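Keeping a folding cell running

The two-armed folding cell at Prandalstead has worked through T-shirts since November. The technician who looks after it came to the job from Giraldo, where she serviced conveyor drives, and she says the daily work is much the same.

"You check the cables first," she said. "They move every time the arm moves, so that's where the wear shows up."

Each gripper has its own cable, and she leaves a loop of slack in it. When the cell was first set up at Zillville the loops were too tight, and one connector worked itself out after 843 folds. Now she runs each arm to full reach by hand before she powers up, and watches the cable the whole way.

Fingers come next. She wipes them down every 200 shirts and looks for lint in the slides. "Cotton gets into everything. If a finger drags, it'll pinch on one side and you get a crease you didn't ask for."

Asked about table height, she said it was set once and has stayed put. The colour of the top matters more to her. White marks easily, so she cleans it at the start of each shift.

Spare fingers come from Prasano in boxes of 40. She changes a pair in the time it takes to have a coffee, then runs a slow fold with one shirt and stands beside the table until it's done.

"Press, lift, check the gap. I don't go back to full speed until I'm happy with the left one."
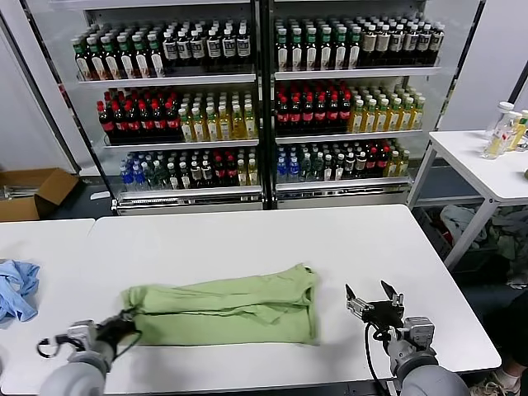 Related items

Choosing a cable sleeve for moving arms
Lint and linear slides
Zillville workshop notes, November

Contact us | © Prandalstead | Back to top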